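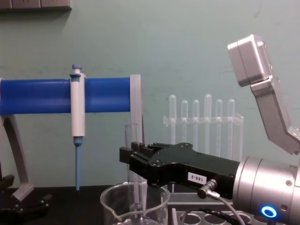 Washing up, putting away
Bench notes, 5/4/23

The kettle is in the corridor. Has to be, no drinks past the door, so we start the interview out there, standing up, next to a fire extinguisher. She has run the teaching lab at Seneviratne for 19 years and has a class in under an hour. Talk fast, she says.

Right. Glassware first, it's what people write in about.

"They think it's the soap. It's never the soap. It's the rinse. People do one quick go under the tap and call it clean and then their readings drift and they come to me with a long face."

Her own routine then. Tap water, detergent, brush. Tap water again until there's no foam, and then again. Purified water last, a small amount swirled round the walls and tipped out, repeated. Not a bucketful. "A full beaker of the good stuff poured down the sink makes me want to cry. Swirl it. You only need to wet the glass."

Test tubes go in the rack upside down, round ends up. I ask if that matters much, and get a look.

"Yes. Stand them the right way up and whatever was in there sits at the bottom. And then dust lands on it. Upside down they drain and nothing falls in." She likes the clear acrylic racks for this, though she admits clear tubes in a clear rack against a pale wall are a pain to spot. Has reached for one and found she'd got the bar. Her old racks were wood, went black at the corners, smelt. Gone now.

Some tubes sit a bit proud of their neighbours in any rack. Doesn't bother her. "Different batches, different lips. As long as they're upright."

Cylinders are the things she worries about most. Tall, narrow, top heavy. She wants them well in from the edge of the bench, with something low and wide near by, and she wants nobody's sleeve anywhere close. The lab keeps a breakages book. It's on 968 entries, going back to before her time, and she reckons cylinders would win easily if anyone sat down and worked it out.

"Put it down, let go, look at it. That's my whole training. Students put a thing down while they're already looking at the next thing."

Beakers she is relaxed about. Cheap, tough, nearly always the wrong size. Her one rule is the spout: check it with a finger (gloved) for chips before you pour. "A chipped spout dribbles back down the outside and on to your hand. I don't care if it's only water. Next time it won't be."

And beakers are for holding. Not for measuring, whatever the lines say. She says this twice and then spells it for me.

We go through to the benches. Eight of them, black tops, all supposed to be laid out the same. Are they?

"At nine in the morning they are."

Black tops she has come round to. Hated them at first, showed every splash mark, every bit of powder. Now thinks that's the point of them. You can see what you've missed. She wipes down with water, then whatever the day's work calls for, then water, and dries it off with blue roll. Drying is the bit that gets skipped.

On to pipettes and here she speeds up even more. The lab has 139 on the books and every one has a place on a stand.

"Hang it up. Always. Between every sample if you've got a gap. Don't lie it on the bench, don't put it in your pocket, I have seen pockets."

Why not flat? Liquid runs back up the inside, she says, past the tip, into the body, and from then on it's delivering wrong and you won't know. Hung upright it can't. Simple as that. The other thing is tips. She'd sooner they came off before the pipette goes back on the stand for the night, but during a session she lets it go, so long as the end isn't touching anything. "It has to hang clear. If it's touching the bench then it's a dirty tip, bin it."

Stands. The lab had carousel ones from Stakex and she never got on with them. Spun round when you didn't want them to. She prefers a bar type, where you clip the pipette on the front and can see from across the room who hasn't put theirs back. Plovow did the last service on the pipettes, in October, and she was happy enough with that, though the paperwork took longer then the work.

What would she buy, with money? Long pause, only one of the morning. Drying cabinet. The present one is a Drillum and the door has to be leant on. She has a stool for it.

And what would she throw out? "Parafilm ends. Pens. Every pen. Single gloves. There's a drawer over there I can't open."

I try to ask about labels but a group has turned up early and is leaning on the glass in the door. She holds up a hand at them. Labels, quickly: pencil on the frosted patch, or tape. Marker if you must but then you take it off yourself, with ethanol, same day. "Not me. You."

Anything else people should know?

"Coats on before they come in. No, sorry, that was for them."

She props the door open with her foot and they file past to the sinks. I get my coffee back off the corridor windowsill. Cold by then.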